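Posted March 14, 2020 by Kirsty Cairns

We use cookies to remember your settings. Carry on reading and we'll take it you're OK with that.

Running a small multi-agency exercise: how to do it without a budget

I've had a few emails since the Stilport exercise in January asking how we set it up, so writing it all down in one go. Bit rushed, sorry. It's for anyone planning a road crash or similar practice with two or three services plus local first responders. Not a replacement for your own safety rules, read those first.

1. Pick one thing to test

One. Ours was handover: who tells who what, when the second and third crews turn up. The first draft of the plan had handover, radio, road closure, press and a fuel spill. Far too much. Cut it all back to a single line and stuck that line at the top of every sheet.

Write it as a question. "Does the ambulance lead know how many casualties there are within 8 minutes of arriving?" You can answer that at the end. You can't answer "improve joint working".

2. Get the site agreed early

We used the overflow car park at Onwood. Things to get in writing:

- who opens the gate and who locks it
- where real emergency vehicles get in if something real happens
- what you're allowed to spill, cut or burn (probably nothing)
- toilets

Tell the neighbours. We did 600 leaflets and still had two calls to the control room from people who thought it was a real crash. Put signs on the road as well, both directions.

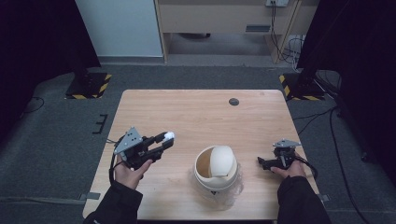
Issue 8 | p. 181

3. Write the casualty cards

Each casualty gets a card. Name, age, what hurts, what they'd say if asked, and how they change over time if they're not treated. Keep it short, people have to learn it lying on cold tarmac.

Put times on them. "After 10 mins: gets confused." Don't put medical terms on the casualty's own copy, they'll say them out loud and give the game away. The assessors' copy can have the pulse and breathing numbers on.

Laminate or plastic wallets. It will rain.

4. Radios and the code word

Agree a word that means "this is real, stop". Everybody says it back at the briefing, out loud. Ours was NO DUFF, which a lot of crews know already, but don't assume. Every radio message starts with "exercise exercise". Someone will forget. Remind them and carry on.

Check batteries the night before, and again at the gate. Ask the control room for a seperate channel if they can spare one. Get the duty supervisor's name for the actual shift, not the one who said yes in the planning meeting.

5. Brief in two goes

First brief, everyone: safety, code word, where the boundaries are, where the real first aider is. Ten minutes.

Second brief, casualties and assessors only. Crews shouldn't hear it. Keep the crews well out of sight round the corner until you call them in, or they'll be counting casualties over the hedge.

6. Table-top first

Do a dry run indoors a week or so ahead with the team leads. An hour is plenty. Nothing fancy wanted for the props, you only need something to stand for the vehicles and something to stand for the hazards, and a cream container with a little crumpled silver ball next to it on a table would do for a van and its lost load. Move things as people talk. When two leads reach for the same job, or neither does, stop and write it down. We found three gaps that way before anyone had put a helmet on.

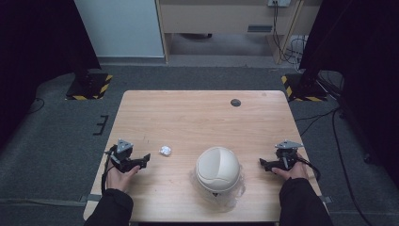 7. Timings on the day come next, and they always slip. Ours ran like this: gate open, casualties made up, safety brief, first call, second crew sent, third crew sent, stop, hot debrief. Leave a good gap between make-up and first call, as make-up overran by half an hour. If you're short of bits for the indoor run or the debrief, a scrunched up silver ball and a cream tub on a table top are enough to show where the debris was and where the cordon should have gone. Have one person keeping the log with times and nothing else to do.

8. Debrief while they're still there

Hot debrief straight after, 15 mins, standing up. One good thing and one problem from each service. No speeches. Casualties go first, they hear everything.

Longer one within a fortnight. Send the log round beforehand. Every action gets a name and a date or it wont happen.

Cost: roughly £100, nearly all of it printing and soup. Blank cards and the log sheet are on request, email me and I'll send them over.

Contact us | © 2020 Stilport Responders | Back to top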